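Spent the afternoon at the Grovix open day in Konevthorpe. Posting a few notes here while I still remember them.

---

**1/** Got there at 1 p.m. They're in the old Forsberg building behind the rail yard. Free parking, sign-in sheet, safety glasses from a bucket. Groups went through every half hour and mine was mostly people from local warehouses, plus a high school shop class.

---

**2/** First stop was a palletizer behind a fence. It works fine and it's what you'd expect. The second stop was the one I drove out for, the cable sorting bench. Two arms, three baskets, and a pile of loose wire to be put away by colour.

---

**3/** Wire is a nasty thing to give a robot. A box has sides. A tangle has a different shape every time you touch it, and red, black and white all knotted together is hard enough with human fingers. 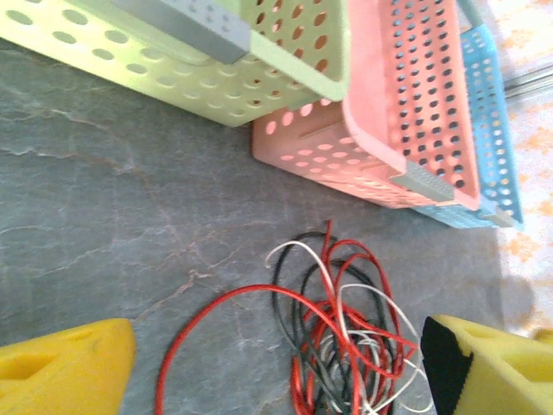 ## Part two: the bench

**4/** The software is called Kallel. As I understood it, a person guides the arms through the job over and over, and the system learns from those recordings. They have 1,774 recordings for cable work so far. The early 300 were thrown out after they changed the gripper fingers.

---

**5/** I asked how long one recording takes. Depends on the tangle. A short one is under a minute. A bad one can run long enough that the operator gives up and starts over, and those get kept in a separate folder.

---

**6/** The arms sit on a single aluminum rail along the near edge of the bench, and the baskets go along the far edge — green, pink, light blue. A dark red cable in the blue one, black in the green. The walls are covered in a cream fabric with a little orange print, very much like my grandmother's kitchen curtains.

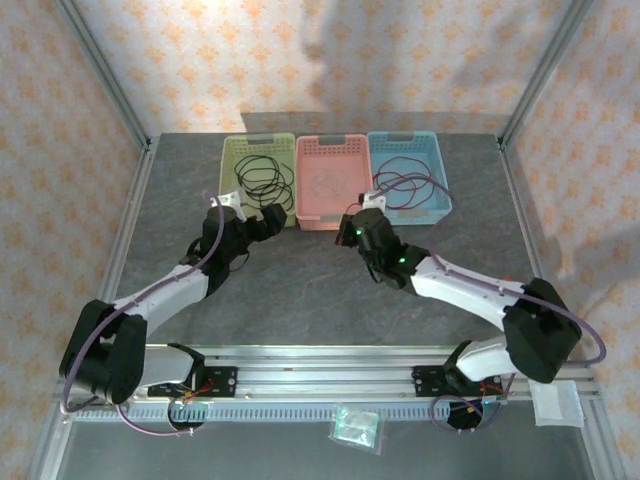
The question everyone in my group had was price, and we didn't get one. The bench isn't for sale yet. They're aiming for a trial at a recycling depot in October, sorting offcuts, with a target of 900 pieces a shift. I'd like to see that number after a month of real use.

---

**7/** Smaller things. The arms are quieter than I expected, you can talk over them at a normal volume. The floor staff answered questions directly and said so when they didn't know. Coffee was bad.

---

**8/** For anyone thinking of going, they're doing it again in the spring. Book the early slot. By 3 p.m. the room was packed and the back row couldn't see the bench at all.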